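The Orange One
a short story
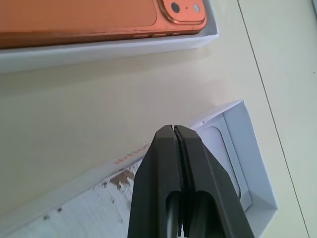 I had promised myself I would wait until after supper, and of course I didn't wait! The parcel came up the stairs from Ebrahimi's shop on the corner, I signed for it with soap still on my wrist, and I had the packaging open before the kettle even clicked. And oh, the color. I had expected something like a traffic cone, but it was warmer than that, closer to the inside of a melon, with a coppery rim around the camera that I wanted to show to the whole building. It lay on its face in its little white tray and I just walked around the table, looking at it from the window side and then from the stove side.

My old phone had been with me for 3 jobs and 2 apartments. It held 977 photographs, most of them of the river at Husirwood, and it had started shutting itself off whenever I laughed near it (I know how that sounds). I set it down beside the new one and felt like a person introducing two cousins at a wedding.

Then the box! I love a box. I turned the cardboard over and over, pushed my thumb into the rounded hollow made to hold a phone, and found a rough place where the white had peeled and the brown showed through. My grandmother in Trurnitz would have kept it for buttons. She kept every box she ever got, in a wardrobe that took two people to close, and when we finally opened it one September we found over 30 of them, each one with a smaller one inside.

So I kept mine. I put in the key to her wardrobe, a ticket from the Iron Bridge ferry, and a paper napkin with a recipe for plum dumplings that I have never once gotten right.

After that I picked up the phone, held down the button, and waited with my whole face lit up like a kid's. The first thing I did was call my sister, who was asleep, and tell her it was orange.

"How orange?" she said, and I heard her sit up.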